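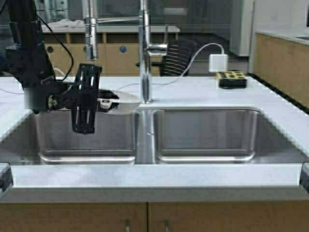

Custódio Carrilho wrote to us in August that the fingers had let go after an emergency stop, with the arm standing perfectly still, and could we please explain how a stopped robot drops things?

Yes, we can, and we've built a part for it!

Home Grippers Brakes Spares Support

3 min read

Valente Grip Brake, revision 2
For Sadedell parallel grippers

The fault first. When the stop button cuts motor power, the finger drive on the original gripper is held only by friction in the screw. On a fresh screw that's plenty. On a worn one, the fingers creep open, slowly enough that you may be reaching in by the time the part falls. We had 31 reports before we could make it happen on our own bench, and the one that finally did it had a screw so polished you could turn it with a fingertip.

The Grip Brake is a small spring-applied brake that fits on the back of the finger motor. Power holds it open. Take the power away and it clamps, so the grip you had at the moment of the stop is the grip you keep.

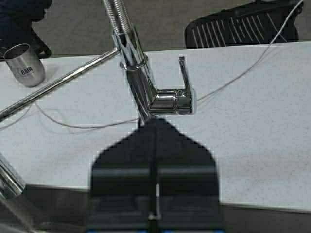 Gripper at a chrome single-lever faucet on a speckled tabletop.

Smooth, heavy metal is where creep shows up soonest. A polished cylinder needs only a hair less squeeze before it rolls, and rubbery pads hide the loss until the very end. Our Batby workshop ran a brake through 1,432 power cuts with a steel bar in the fingers and the bar stayed put every time, which made for a very happy (and very dull) afternoon.

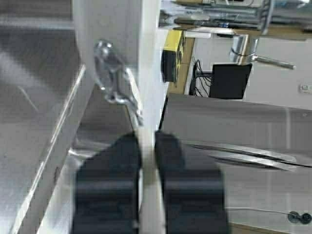
We did get revision 1 wrong. The spring was fine but the lining picked up grease from the screw, and two brakes slipped on the bench before shipping. Revision 2 has a felt seal and a dry lining, and it comes with a new screw in the same bag. Please fit both. A good brake on a worn screw still leaves you with backlash.

Fitting
Park the arm low, empty the fingers and lock out the supply. Remove the rear cap, slide the brake onto the motor shaft, and tighten the collar until it clicks. Then run the Plirnirside hold test from the service menu. Repeat the test every 1,000 cycles. 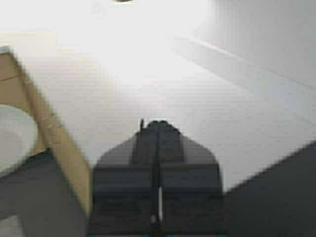 Releasing a held part is now a deliberate step, and it deserves a look around before you take it. The manual release is a quarter turn on the rear cap, and the fingers open at once. Think about where the part will go. With a cardboard box close on one side of the gripper and the edge of the table on the other, there isn't much surface to catch anything, so support the part with your free hand or move the arm further in under power first.

In the bag: brake, screw, felt seal, collar key
Not suitable for suction tools
Worn screws can be returned to Batby, and we'd love to see them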